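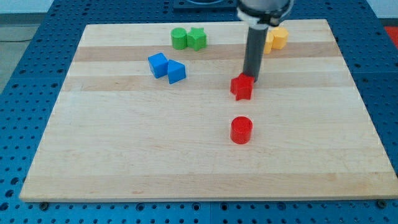
Workshop tips from the block-sorting bench

I've spent most of this fall teaching a robot arm to sort colored blocks into pairs, and a few people have written to ask how we set things up. So these are my notes, in no special order, with the boring bits left in because the boring bits ate most of my time.

Bolt the board down. We lost a whole week in November to a cutting board that crept. You don't notice it by eye, but a tool pressing down on a block pushes on whatever is underneath it too, and by lunch your positions are off. Two bolts along the front edge were enough for us. Snug them by hand first, then give each one a little more, going back and forth so the board doesn't twist.

A plain wooden cutting board makes a very nice work surface, by the way! It's flat, it's cheap, and a pale one lets strong colors show up well. Ours has a couple of darker strips in it and I worried they'd confuse the vision software (we call ours Moltik, long story). They didn't, but I'd still do a test run with the lights on and again with the blinds closed before you trust it.

Wipe the board with a barely damp cloth and let it dry all the way. Skip the oil. I know, I know, you're supposed to oil a cutting board, but oil leaves a shine and shine is murder on color detection.

Now the method, for the folks who asked. We use eight blocks, 2 each in red, green, blue and yellow, and the two of each color are different shapes. The arm has to bring each block next to its color partner. We wanted to know if it would do better when it planned every move at the start, or when it stopped to look again after each block. Bohdan Hutsuliak bet on planning ahead and I bet on looking again.

We ran 477 sorts, 240 of them with the second look. Looking again won, and most of the gap came from the last pair. By then every earlier nudge has added up, and a plan made at the beginning is aiming at a spot where the block used to be. Stars were the worst for this. A cylinder doesn't care which way it's facing – a star that has turned a little will catch its neighbor with a point and shove it sideways.

So if you only try one thing from this page, add the second look. It made each sort slower, and for us that was fine.

A few smaller ones:

Bring the tool down onto the middle of the block, even if an edge would be closer. Pressing off center tips it.

Leave a good stretch of bare board at the front. Assunta Cattaneo started doing this so she could reset the blocks without leaning over everything, and now I can't work any other way.

Run your cables along the floor, well away from the table legs, and tape them if people walk there.

Write down the starting layout before every run. Pencil and paper is fine. I kept mine in my head for the first batch and had to throw out a whole afternoon of results.

Next up we're trying the same thing with the Stirach blocks, which are a bit smaller, and I'll add notes on those once I've got the board cleared off.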